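Yareli Robles
2025-03-25

People keep asking me whether a machine can do chores yet. I run the kitchen side of a small catering shop and I read too much about this stuff, so I'm going to put my answer in one thread and link to it from now on.

Short version: some chores, some of the time, if you set the room up for it. Long version follows.

Start with what already works. Dishwashers, washing machines, dryers. We stopped calling them robots because they're boxes. You bring the mess to the box, the box does one thing, you take the result away. The carrying, sorting and putting away is still you.

Robot vacuums are the next step up. Mine does the front room well and gets stuck on the same rug fringe every week. I moved the rug. So who is doing the chore there, me or the vacuum? Both, I guess. I pick up the socks and it gets the crumbs.

What most people mean when they ask is hands. Can it clear a table. Can it unload the dishwasher. Can it fold a fitted sheet (I can't either).

Clearing a table sounds like one job. Write it out. Find the thing. Decide if it's food, trash or a dish. Pick it up without crushing it or dropping it. Take it to the right place. Let go. Do it again for something with a completely different shape. Then wipe, and wiping is its own problem. 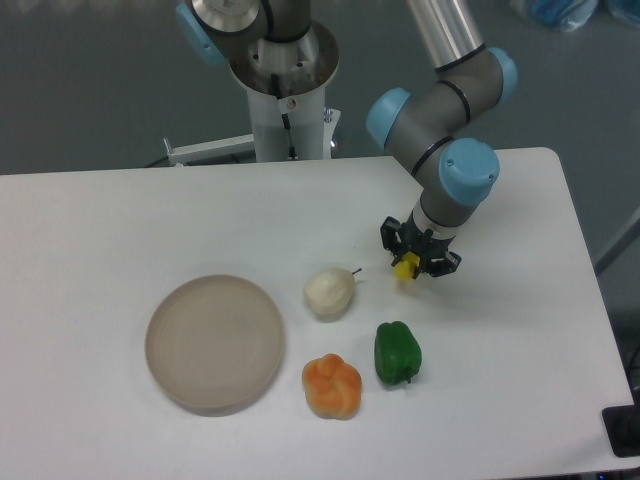
My test for any of these claims is what I'd hand a new hire in the first hour. I don't start them on knives. I start them on putting things where they go, and I watch how they handle stuff that isn't square. A bell pepper has lobes and a stem. A pear is fat at one end and lies however it wants. A knotted roll has ridges all over. Set those out next to a plate and a person doesn't think about it at all, while an arm needs a different grip for each one. The ones there are fake too, so they won't bruise or leak. I'd still call it a fair place to begin. I'd want to see the real pear before I bought anything.

Somebody will say that's unfair, a warehouse arm moves thousands of boxes. Sure. Boxes are mostly flat on all sides and they come down a belt. My cousin Heriberto Cervantes works at Trullbridge, where they pack cabinet hardware, and he likes the arm on his line. It puts bags of hinges into cartons. He says it had 17 stops in its first week and almost none now.

But what changed was mainly the line. They changed the bags so they lie flatter, put up a shade so the light stays the same all day, and painted the chute. Heriberto's job now is feeding it and clearing it. He says his back is better.

That's the pattern I see on shop floors. The machine gets good once the work is made to fit it. A factory can do that. A house mostly can't, or people don't want to. I'm not painting my kitchen for a robot.

Speed next. Crescencio Bautista does prep with me and he can sort and tray 43 lunch plates while I'm on one long phone call. Every tabletop demo I've watched was either slow or sped up. Check the corner of the video for a little "4x". Slow is fine at home if you're asleep or at work when it happens. Slow is not fine at 11:40 with a pickup at noon.

Then the price. Sarahí Palacios got a quote from Ullard for an arm to load sheet pans at her bakery. The arm was not the scary number. The mounting, the guarding, the setup and a service plan were. She'd need to run 500 pans a day to make it pay, and on a good day she runs 380. She bought a second pan rack and hired her brother Melquiades for mornings.

She didn't rule it out – she's asking again in July, when the lease on her mixer is up and she has to rethink the floor anyway.

Cleaning. I don't see enough people bring this up. Anything that touches food in my kitchen gets washed and sanitized. Fingers with joints and cables have places for dough to hide. If I spend twenty minutes cleaning the thing that saved me fifteen, I'm out five minutes.

What I think is close: moving known items from one known spot to another, at one station, with a person nearby. Loading trays. Sorting clean silverware. Putting lids on. Dull work, and I'd give it away tomorrow.

What I think is not close: "clean up the kitchen" said to a machine in a house it's never seen, with a kid's homework on the counter and a dog. Knowing that the half lemon is being saved and the half onion isn't. My husband doesn't have that one down after nine years.

I've changed my mind a little, to be fair. Two years ago I'd have said picking up odd-shaped food at all was a long way off. I don't say that now. Picking up is coming along. Knowing what to do with it afterward is where I'd put my doubts.

If you work with one of these every day, in a shop or at home, tell me what it does on a bad day. How often do you have to walk over and help it? That's the number I want and it's never on the sales page.

Adding one since three people asked: no, I don't have one in my kitchen. I have Crescencio, two dishwashers and a very old slicer.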